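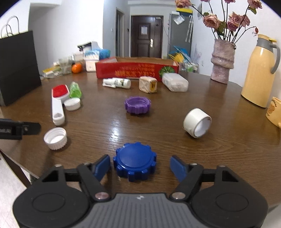
Vehicle Maintenance, Level 1
Handout 4: Tyre pressure and tread
Turnent Evening Classes, 2019-10-09

Read this before the practical. You will need a pencil, overalls and the logbook you were given at enrolment.

1. Why pressure matters

The tyre carries the car on the air inside it. Too little air and the sidewalls flex more than they should. The tyre runs hot, the outer edges of the tread wear first and the car uses more fuel. Too much air and the centre of the tread wears first, the ride is harder and there is less rubber on the road when you brake.

2. Finding the right figure

Look in the owner's handbook, on the driver's door pillar or inside the fuel flap. There are often two sets of figures, one for normal use and one for a full load. Front and rear may differ. Do not use the number moulded on the tyre sidewall. That is a maximum for the tyre and has nothing to do with your particular car.

3. Checking

Tyres should be cold. If the car has been driven any distance, leave it for a few hours. Air expands as it warms and a hot tyre will give a high reading. Never let air out of a hot tyre to bring it down to the cold figure.

Unscrew the dust cap and put it in your pocket. Press the gauge squarely on to the valve. A short hiss is normal – a long one means the gauge is not seated. Take the reading twice and write it down. Add or release air, check again, refit the cap. Include the spare, if there is one.

The workshop has two kinds of gauge, the Hikon dial type and the Hinora pencil type. Use the same one on all the wheels of a car. They do not always agree with each other.

4. Tread depth

The legal minimum for cars in the UK is 1.6 mm across the central three-quarters of the tread, all the way round. Measure in the main grooves, at the inner side, centre and outer side, then roll the car forward and measure again. Wear bars in the grooves sit at the limit. If the tread is level with them, the tyre must be replaced.

Wear on one edge only usually points to wheel alignment. Patchy wear can mean a tired damper or a wheel out of balance.

5. Damage

Look for cuts, bulges, cracks and anything stuck in the tread. A bulge means the cords inside have broken and the tyre is finished. Leave nails and screws where they are until the wheel is off.

Practical

Work in pairs on the Vanhove training car. You have 30 minutes for all four wheels, then 20 minutes to write up. Record pressures before and after. Logbooks are handed in at the end and carry 20 marks.

Next handout: brake pads and discs.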